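Notes last touched 27 June 2018. If you downloaded the files before then, grab them again, the old `songs.csv` had a broken column.

# Korkinness

Korkinness is my ever-growing table of songs from printed theater programs, mostly comic songs and sentimental ballads sung between the acts at the old Zirnberg opera house. I started typing these up for my own fun (I wanted to know how often one particular ballad about a drowned ferryman got sung, and the answer is *a lot*) and then I kept going. It's named after a nonsense word in the chorus of the very first song I typed in. I still have no idea what it means!

## What you get

- `programs.csv` -- 171 programs, one row each
- `songs.csv` -- 342 distinct songs, with first lines where I could find them
- `performances.csv` -- 1,891 rows, each one a song on a program
- `notes/` -- my ramblings, in plain text, unsorted

`performances.csv` has 16 columns and is the one most people want. It joins to the other two on `program_id` and `song_id`. 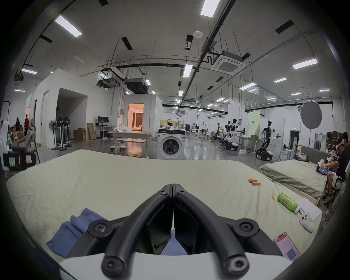

*Two orange batteries and a green bottle on the sheet.*

## Where it all came from

Two sources, and they don't agree with each other as much as I'd like.

The first is the Hedlund box, a big carton of programs that somebody saved and glued into scrapbooks. The glue has eaten some of the ink, so anything I couldn't read is marked `[illeg]`. If I could read half a word and was pretty sure of the rest, I put my guess in square brackets with a question mark.

The second is a run of songsters from the Justosetti press, those cheap little pocket books with words and no music. They're great for first lines and terrible for everything else. The same song shows up under three titles, the "words by" credit changes from one printing to the next, and I'm fairly certain whoever set the type was making up verses to fill the page.

When the program and the songster disagree on a title, I went with the program and stuck the other one in `alt_title`.

## Columns that trip people up

`genre` is **my** label. The programs say things like "a laughable ditty" or "new and chaste," and I squashed all of that into `comic`, `sentimental`, `patriotic`, `topical` and `unknown`. The original wording is in `billed_as`, so please use that if you're doing anything serious.

`dialect` is yes/no, and means the printed words use a put-on stage accent of any kind (Irish, German, rural, whatever). It says nothing about how the song was performed on the night, and I'd be careful about guessing. Quite a few of these songs make fun of immigrants in ways that are plain nasty. I've left first lines as printed and flagged the rough ones in `content_flag`.

`encore` is only filled in when someone penciled it on the program. A blank means I don't know! Please don't read a blank as a no.

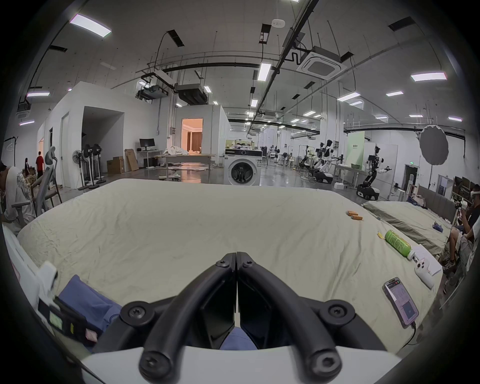 *Two small orange cylinders on the sheet, with the little green-lit screen off to the left.*

## Loading it

Everything is UTF-8 with commas and a header row. Spreadsheet programs love to turn `program_id` values into dates, so import that column as text. In Python:

```
import pandas as pd
perf = pd.read_csv("performances.csv", dtype={"program_id": str})
songs = pd.read_csv("songs.csv")
both = perf.merge(songs, on="song_id", how="left")
```

A few performances have no `song_id`. Those are the ones billed as just "Song" or "Comic Song," and I left them in so the running order stays right.
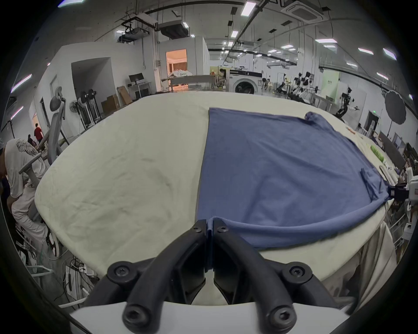
Running order, by the way, is `slot`. It counts from the top of the evening and includes the farce and the dancing, so you'll see gaps in the numbers if you only look at songs. I thought about renumbering and decided against it -- the gaps tell you where the intermission ballads sat, and that's half the reason I'm interested.

## Known problems

- October is overstuffed. The scrapbook keeper went to everything at the start of the season and then seems to have lost interest by spring, so don't draw a chart by month and call it a finding.
- Performer names are spelled every which way, and I haven't merged them.
- Two songs called "The Parting" are different songs. Two others with different titles are probably the same one. See `notes/partings.txt`.
- Tune names are mostly missing.
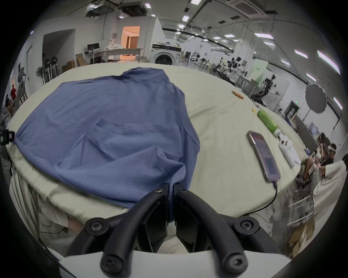
I'd like to fix the tunes next. The songsters often say "Air:" and then a name, and I skipped those on my first pass, which was dumb. They'll go into a new file so nobody's scripts break.

## Using it

Public domain as far as the old text goes, CC BY for my labels and notes. Fixes are very welcome, just open an issue with the `program_id` and tell me what you think it should say. And if you know the ferryman ballad from somewhere else, with a last verse where he lives, please write to me!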